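Zomari Opens Small-Parts Sorting Room at Clivthorpe

Reclaimed solenoids, connectors and leads to be offered to repair shops and school workshops

CLIVTHORPE, June. Zomari, the parts reclaiming business, has opened a sorting room for small electrical components at its Clivthorpe site. The room takes in parts removed from vending machines, door locks and office equipment and gets them ready for resale to repair shops, hobby suppliers and school workshops.

The new room covers 400 square feet on the ground floor, next to the existing stripping area. Until now, small parts were sorted in the same space where machines were taken apart, and many were swept up with the scrap. In a trial run this spring, Zomari saved 2,052 small parts from machines that would have gone to the shredder whole.

"Most of what we were losing was the little stuff," said Valdis Priedītis, site manager at Clivthorpe. "A push-pull solenoid is small enough to roll under a bench. If you need one for a lock or a coin mechanism, though, it can be hard to find the right one. We wanted a clean table and a proper place to put things down."

Parts are laid out on white paper in a steel tray and sorted into yellow plastic trays. The paper makes short leads and small connectors easier to see, and it is changed between batches. Each batch comes from one type of machine, so that buyers know what the parts were taken out of.

Sorted parts go on to a test bench, where solenoids are checked for coil resistance and rod travel. Parts that pass are bagged and labeled. Parts that fail are sent for metal recovery through Partanen, which already collects copper and steel from the site.

The first stock list has 23 lines, including solenoids, wired connectors and short cable leads. Zomari expects to handle some 4,000 parts in the room's first full year.

"Teachers ask us for ten of the same thing, and they ask for it cheap," said Madalena Baptista, who handles sales for Zomari. "We could rarely say yes. With the parts sorted by type, we can put a class set together in an afternoon."

Repair shops can order from the list by email or collect from the Clivthorpe trade counter. There is no minimum order for schools. Parts from the Banda line of door locks will be added later in the summer, once the first batch has been tested.

At the sorting table, Clivthorpe: 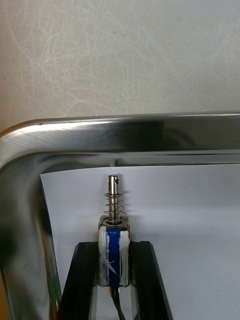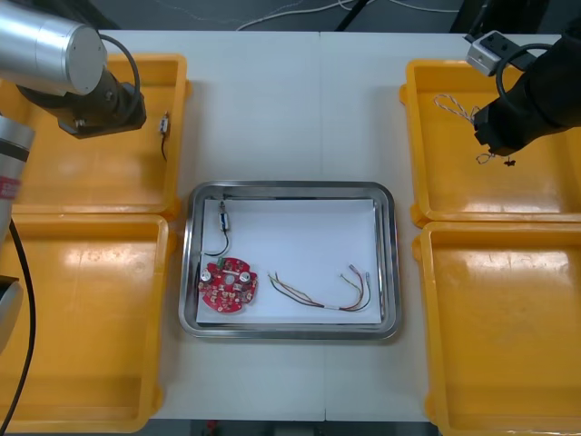
About Zomari

Zomari buys end-of-life vending, access and office equipment and reclaims working parts for resale. The company accepts equipment from businesses and public bodies and provides a written record of what was reused and what was recycled.

Stock lists and collection times are available from the Clivthorpe trade counter. Press questions should be sent to Madalena Baptista at the same address.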